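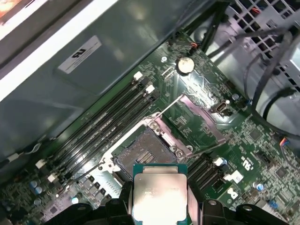 Saturday, March 17, 2018

Long one today, mostly sourdough, so skip to the bottom if you only want the feeding times (Dorin, I mean you).

Starter first. Gethin (the rye one, in the tall jar) was fed last night at ten and had doubled by breakfast, which I did not expect with the kitchen as chilly as it's been. Domed top, lots of bubbles up the side, smelled like yogurt with a bit of green apple. Irorar, the white flour one, was much slower. It had a thin gray liquid on top again and smelled like nail polish remover, so it's hungry and has been for a while. I poured the liquid off, kept one spoonful and fed it one to two to two. If it's still sulking on Monday I'll give it a pinch of rye and see if that wakes it up.

Mererid asked me last week why I keep both going. Mostly stubbornness! But the two loaves really do taste different to me, and I want to do the side by side properly before I give one up. So that was the plan for today: same dough, same day, one loaf from each, and no fiddling in between.

The plan fell apart right away with Irorar being in that state, so I went ahead with Gethin alone and changed the water instead. Two doughs, both on 400 g of the Hurnport bread flour and 8 g of salt, one with 280 g water (70%) and one with 300 g (75%). 80 g of starter in each. I've been wanting to know whether this flour can take the extra water, because Hefin swears it can and mine always ends up a puddle.

Mixed flour and water at 8:15, left it covered for 45 minutes, then starter, then salt with the last splash of water held back. The 70 came together in the bowl almost by itself. The 75 was soup for the first ten minutes and I nearly threw a handful of flour at it, but I kept my hands off and by the second fold it was holding a shape. Lesson for me, again: leave it alone!!

Folds at 9:30, 10:00, 10:30 and 11:15 (the last one was late, I was on the phone with my sister). Dough temperature was 73 F at the first fold and 75 at the last. I had both bowls in the oven with just the light on, which is the only warm spot in the house in March. Myfanwy uses a picnic cooler with a jar of hot water in it and says it holds steadier than the oven light. I'd like to try that, but the cooler is in the garage behind the bikes and I wasn't going to dig it out in my slippers.

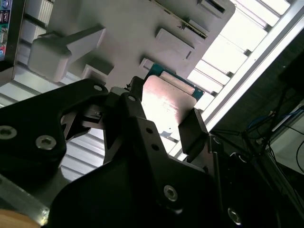 *Close-up: black gripper against the light gray fixture.*

Bulk went until 1:50 for both. I should probably have taken the 75 out sooner because it was visibly ahead, wobbling when I nudged the bowl, with big bubbles breaking at the edge. The 70 was up by maybe half. I shaped them anyway, to keep the times equal, and I'm now thinking equal times is the wrong thing to hold constant. Equal rise would tell me more. Rhydian said exactly this in January and I argued with him for twenty minutes, so, Rhydian, if you're reading: fine.

Shaping notes, while I remember:

- Wet hands for the 75, floured hands for the 70. Don't mix the two up, I made glue.
- The short rest after pre-shaping needs to be 25 minutes. At 15 they were both still tight and one tore.
- Rice flour in the baskets, and more of it than feels sensible. The 75 still stuck in one spot and I lost a coin of skin off the top.
- The new bench scraper from Ornus is great. It's stiffer than the old one and the corners are square, so you can really get under a wet dough.

Into the fridge? I'd meant to do an overnight proof but I got impatient and wanted bread with dinner, so they sat on the counter for an hour and twenty. Poke test at the end: the 70 sprang back slowly, the 75 mostly didn't.

Oven was at 450 F with the Dutch oven inside for 45 minutes. Lid on for 20, lid off for 22. The 70 went first. Lovely spring, the slash opened up into a proper ear along one side, and the crust was that dark reddish brown I can never get when I'm baking for company. I weighed it once it was cool and the scale said 640 g. The 75 spread when I tipped it out, as I knew it would, and came out as a low, wide thing with a pale bottom.
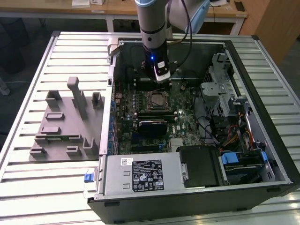

And then I cut them, and the flat one was the better bread! I'm a bit annoyed about it. The crumb on the 75 was open and glossy and sort of custardy, with a really good sour note at the back. The 70 was tighter, even, nice for sandwiches, and tasted of not very much until it was toasted. With butter and salt the 75 was gone before dinner was on the table. Dorin came by to return the big bowl and had three slices standing up, and he says he doesn't like sourdough.

So the shape is a proofing problem and the flour can take the water. Hefin was right. I'd put the puddles of the last few months down to me going too long in bulk, with a warm oven and no thermometer, and then blaming the bag.

For next time:

1. 75% again, both loaves, so water is out of it.
2. Stop bulk on rise. I'll put a blob of dough in a straight-sided glass with a rubber band on it and go at half again.
3. One on the counter, one in the fridge overnight.
4. Bake the fridge one straight from cold, and slash it deeper than I dare to.
5. Baking sheet on the rack underneath, to stop the bottom scorching when I leave it in longer.

The two-starter comparison moves to May, when the kitchen is warmer and Irorar has had some decent meals. Mererid has offered to do the blind tasting and I've told her no peeking at the bags.

Feeding times, as promised: Gethin at ten at night, Irorar at eight in the morning and eight at night until it smells like food again. Flour is in the blue tin. If you use the last of the rye, write it on the list on the fridge, please. The heel of the 70 is in the bread box for anyone who wants toast.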